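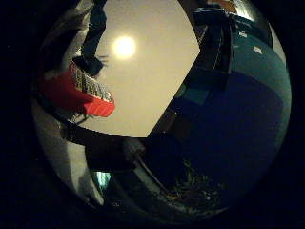
Rutilio Maldonado
Lighting and Interiors Surveyor, Wukmont

In Defense of the Plain Ceiling Light

May 30, 2018

The round light on a cream ceiling is the most criticized fixture in residential work. It gets a line in every decorating column, usually in the form of advice to leave it switched off. Lamps are recommended in its place, at three heights if the columnist is thorough, and the ceiling is treated as a surface that should be dark after sunset. I have surveyed apartments for long enough to have an opinion on this, and my opinion is that the advice is wrong for most rooms that most people live in.

I will deal with the ceiling first, as the fixture can't be judged without it. A flat, even ceiling in a pale warm color is a working part of the lighting. Light leaves the disc, a portion of it grazes the ceiling, and the ceiling sends it back down at low intensity over a large area. You can see the effect as a halo close to the fixture and a gradient beyond it, brightest near the source and falling off toward the walls. That gradient is useful. It tells the eye where the light is coming from without making the eye look at it, and it keeps the difference in brightness between the disc and its background from becoming uncomfortable. A recessed downlight has no such gradient. It is a bright hole in a dark plane, and people who complain of glare from a ceiling are very often complaining about that.

Color matters more than owners expect. Bright white is the default ceiling paint and I don't argue with it in kitchens. In bedrooms and living rooms a cream or light beige gives up a small amount of reflected light and in return hides differences between lamps. Replace a bulb with one slightly warmer or cooler than the last and a pure white ceiling will report it immediately. A beige one mostly absorbs the error. In a rental, where bulbs are bought by whoever happens to be at the store, this is a practical benefit and it costs nothing at the time of painting.

The texture should be flat. I hold this view more firmly than any other in this essay. Every bump on a ceiling throws a shadow when the source is mounted on the same surface, and the shadows get longer with distance from the fixture. Sprayed texture was put on a great many ceilings to hide poor joints, and it does hide them in daylight. At night, with a surface-mounted light, it turns the outer half of the ceiling gray and dirty looking. The owner then buys a brighter bulb, which makes the shadows harder.

Last March we finished a survey of the Titgate building, which has 42 apartments on a single plan with small variations at the ends. All of them were built with one round ceiling light in the main room, near the center but seldom exactly at it. The position was set by the joists. Tenants had been free to change the fixtures for years, provided the original went into a closet and came back out at the end of the lease. This made Titgate a fair place to look at what people do when left alone with the problem.

Many had added lamps. Very few had stopped using the ceiling light. In seven apartments it had been replaced by a track or a hanging fixture, and in all seven the complaint recorded at the visit was the same, that the room had good places in it and bad places, and that the bad places included the closet door. A track puts light where it's pointed. It has to be pointed again when the furniture moves, and people don't do this. They move the sofa and leave the heads aimed at where the sofa was.

The hanging fixtures had a different fault. The rooms at Titgate are not tall. A pendant over a dining table works because the table keeps people out from under it, but a pendant in the middle of a general-purpose room is an obstacle, and it sets the source at a height where it's in view from every chair. Two tenants had tied theirs up to shorten the drop, which brought the light back to roughly where the builder had put it.

I should be fair to the case against. A single overhead source makes for unflattering shadows on faces, and a room lit only from the center has dim corners. Reading in a corner chair under such light is poor. Work done facing a wall puts your own shadow on the work, so a desk or a counter needs its own lamp and always did. None of this is in dispute. My objection is to the step from "this fixture doesn't do everything" to "this fixture should be turned off." General light and task light are separate jobs. The ceiling light does the first one, and a table lamp used for the first one does it badly.

Consider what general light is for. Cleaning a floor. Finding a dropped screw. Sorting laundry, where navy and black have to be told apart. Packing a bag, changing a bed, looking for the other shoe. These take place all over the room, at floor level or at waist height, in no fixed position, and often on objects with straps, cords and folds that are hard to read in side light. A lamp in the corner throws one side of every object into shadow. From above, the shadows are short and fall under the thing being handled, where they do the least harm. Hold a bag by its strap under a ceiling light and you can see into it. Try it by the glow of a lamp on a side table and you will walk over to the window.

Nor do lamps come free of clutter. Three lamps need three outlets, three cords, and three surfaces or patches of floor. In a bedroom at Titgate that is most of what there is. The ceiling is the one surface in a small room that has nothing else to do, and a fixture on it has no cord to step over and no base to dust around. I rarely see this entered on the credit side.

What the plain ceiling light does need is a decent specification, and here the critics are often reacting to a bad example. My requirements are short.

The diffuser should be evenly lit across its whole face. If the bulbs are visible as separate spots, the fixture is too shallow or the cover too clear. The Serard disc, which we put into the common rooms on Tillman Street, passes this test, and I would use it again in spite of a retaining clip that takes two hands and some patience.

The color should be warm. I specify the warm end of whatever range the supplier carries for living rooms and bedrooms and do not mix. One room, one color. A warm ceiling light over a cool desk lamp looks like a mistake even to people who couldn't name what is bothering them.

The diameter should suit the room. Small fixtures driven hard are the source of most glare complaints. In a small bedroom I won't go under 300 millimeters, and I go larger in a main room. The same quantity of light from a bigger face is easier to be under, and the price difference is slight.

There should be a dimmer, and the fixture should be tested with it before the electrician leaves. A large share of the objection to overhead light is an objection to overhead light at full output at ten at night. Turned down, the disc becomes a background and the lamps can be used as they were meant to be, for the chair and the bed. Dimmers that buzz or flicker at the bottom of their travel are mismatched to the fixture, and a tenant will live with that for years without reporting it.

Last, the ceiling should be repainted when the fixture is changed. Old fixtures leave a ring. The new one seldom covers it, and a ring of older paint next to a bright source is the most visible defect a ceiling can have. Patching the ring alone makes a second ring. Paint to the walls.

I am told by colleagues that all this is a surveyor's view, concerned with what can be measured and serviced, and that a home has to have atmosphere. I accept the first part. On the second I would only say that atmosphere is a setting for the evening, and a room is in use for many hours besides. An apartment that can only be lit for the evening has to be searched by phone flashlight when something rolls under the bed, and I have watched tenants do it with a perfectly good ceiling light over their heads and the bulb taken out.

For the next round of refits at Wukmont I have recommended that the ceiling box be kept in every main room and bedroom, including those where the owner asks for it to be closed. A blank plate can cover it for now. The cable stays live in the box, properly terminated, and the location goes on the drawing.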